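Home | Guides | Workshops | Parts | Contact
Search this site Go

Teaching a kitchen task by remote control: your first session in the simulator
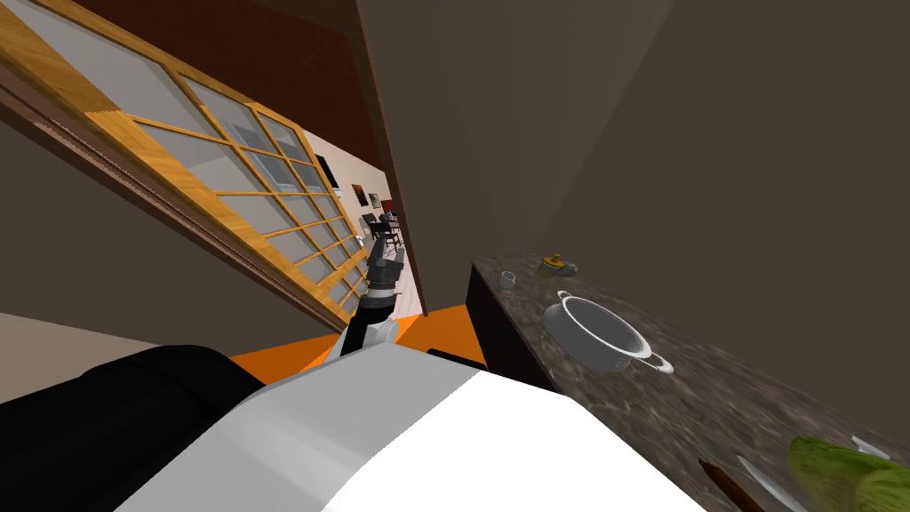
Do I need to be good at video games to do this?
Most people who pick it up quickest have never held a game controller. Slow, steady hands and a bit of patience matter far more than fast thumbs.

Put the kettle on before you start, as a first session always takes longer than you expect, and that is quite all right. We run ours at Somley on the Enedska simulator, and the steps are much the same whichever kitchen you load. I like one with a doorway and a good long counter, because you get some driving in as well as some picking up.

1. Load the kitchen and leave the arm alone for a moment. Have a look round and decide on one thing to move. A pot with two loop handles is a kind choice for a beginner – there is plenty to get hold of.

2. Press record, then bring the arm across in one smooth sweep. If it is pointing off towards the next room, turn the base first and reach second. Doing both together is how most of us end up clouting the door frame (I still do it, I'm afraid).

3. Stop just short of the handle, open the gripper, and count to 2 in your head. That little pause makes the recording much easier to trim afterwards.

4. Close, lift, move, set down, let go. Leave the knife out of it until you have a few good runs saved.

5. Watch the run back and throw it away if you dithered. My own folder is up to run 632 and I promise you a great many of the early ones were dreadful.

Aim for 5 clean runs before you change anything, then shift the pot a little along the counter and carry on.

Contact Vundbridge Workshop | © Meireles Guides | Back to top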